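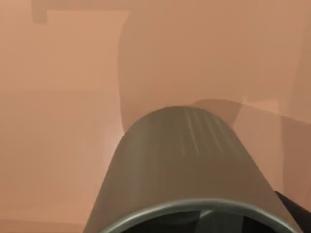
Ok so need opinions before I go back to the hardware store tomorrow. Painting the upstairs hallway, 32 feet end to end, one window and it's on the north side. Wife wants a green, I want a gray, we've been stuck on this since December. The compromise is a muted khaki-gray, olive-ish, matte. What bugs me is the shadow side — same color and it goes way darker on the left, then kind of brownish on the right. Is that what I'm going to get on the wall away from the window? Trim is staying white, floor is red oak. Budget is whatever, I just don't want to do this twice.

— dripedge

posted by mudroom_mel
Olive grays are great but they are moody. We did our stairwell in one and in the morning its green, at night its basically mud. I like mud. You might not.

Get a sample. A real one, on the wall, not a chip.

posted by tworollers
Go lighter than you think. Hallway with one north window, anything mid tone is going to eat the light. Same color cut to half strength would be my vote. Most counters will mix it at half if you ask.

And I'd skip matte in a hallway. Eggshell. Kids, bags, dog, laundry baskets, everything drags along that wall.

posted by dripedge
No kids. One dog, big, leans on things.

Matte was the part my wife liked best so that's going to be a conversation

posted by Kha La
Disagree on the eggshell. Old plaster hallway with a window at the end = light raking down the whole length of the wall. Any sheen at all and you'll see every patch and every seam. I painted mine eggshell and could point to each repair from the bottom of the stairs. Redid it flat the next year. The scrubbable mattes are fine now, I've had Senura matte up for a while and it wipes down ok with a damp rag.

posted by tworollers
"Wipes down ok" until you get the shiny spots where you rubbed it. Seen that on every washable matte I ever used, incl. the expensive ones. Burnishing. Google it.

posted by Kha La
I know what burnishing is. Don't scrub it like a pan.

posted by hollis_t
lol here we go

OP is it plaster or drywall? Matters more than the color at this point

posted by dripedge
Plaster on the long wall, drywall on the closet side where the previous people moved a door. The seam there is not good. My own patch is not great either.

posted by hollis_t
Then matte, sorry tworollers. Or skim it first and do what you want. But skim coating a whole hallway is a weekend and then some, and you'll be finding dust till summer

posted by mudroom_mel
Back to color a sec. Red oak floor is going to throw orange up onto the bottom half of the wall. Green-gray + orange bounce = brown. So the brownish thing you're worried about, yeah, you could get some of that, just for a diffrent reason. Paint your sample low, near the baseboard, and another one up high. Look at both with the hall light on.

What bulbs do you have up there? If they're the real warm ones try swapping those before you blame the paint.

posted by dripedge
Two ceiling fixtures, whatever bulbs came with the house. Warm. Very yellow.

Didn't think about the floor at all. Good call.

posted by gully88
Just do white. Hallways should be white

posted by mudroom_mel
Thanks gully

posted by Kha La
For samples, don't paint directly on the wall if you're going matte, the edges can telegraph through after. Use a piece of poster board, two coats, leave a white border around it, tape it up and move it around. Check it on the window end and the dark end. Leave it up three days min.

posted by tworollers
Agree with that part. Poster board.

Also prime the closet side if it's bare anywhere. New joint compound sucks the paint in and you get dull patches, and on an olive they look like water stains. Ask me how I know

posted by dripedge
Ok update. Bought a quart of the full strength and a quart at half. Two boards each, one low one high. Daytime the full one looks great by the window and like a cave by the bathroom door. Half strength is ok everywhere, a bit boring near the window. Wife prefers the cave. Changed one bulb, huge difference, changing the other tonight.

Leaning half strength, matte. Still need to sand that seam.

posted by tworollers
Call me in a year when the dog's been leaning on it

posted by hollis_t
what grit are you using on the seam? don't go at plaster with 80

posted by dripedge
...was going to use 80. Ok, getting 150.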